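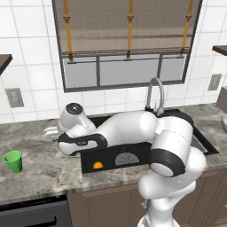

Unit 2: Kitchen layout and the work zones

Read before the studio session. Bring a tape measure and graph paper.

Most kitchen plans start with the sink. Its place depends on the drain, and moving a drain is slow and costly work. Once the sink is fixed, the stove and refrigerator are placed around it. The older way to check the result is the work triangle: draw straight lines between sink, stove and refrigerator and see whether anything blocks them.

The triangle suits one cook. For shared kitchens we use zones instead – storage, washing, preparation, cooking and serving. Each zone needs its own stretch of counter. Preparation gets the longest one, and it normally goes between the sink and the stove.

Terms to know

Landing space: clear counter next to an appliance, where things are set down.
Run: a continuous line of base cabinets.
Galley: two runs facing each other across an aisle.
Return: the short leg of an L-shaped plan.

Case: the Kurtuluş apartment

Hüsnü Özkan drew two plans for this narrow galley. The aisle is 116 cm wide in both. Plan A keeps the sink under the window and puts the stove across from it, so a person carrying a full pot has to turn in the aisle. Plan B puts both on the same run and gives up one tall cabinet. The owners chose Plan B. We will compare the plans in class, along with the Cildale house, where the refrigerator door opened into the main walkway.

Assignment

Measure a kitchen you use often. Draw it to scale, mark the zones, and write one paragraph on where two people get in each other's way. Hand in the drawing and the paragraph together. Questions about scale go to Berkay Kaplan – office hours are in the afternoon, before studio.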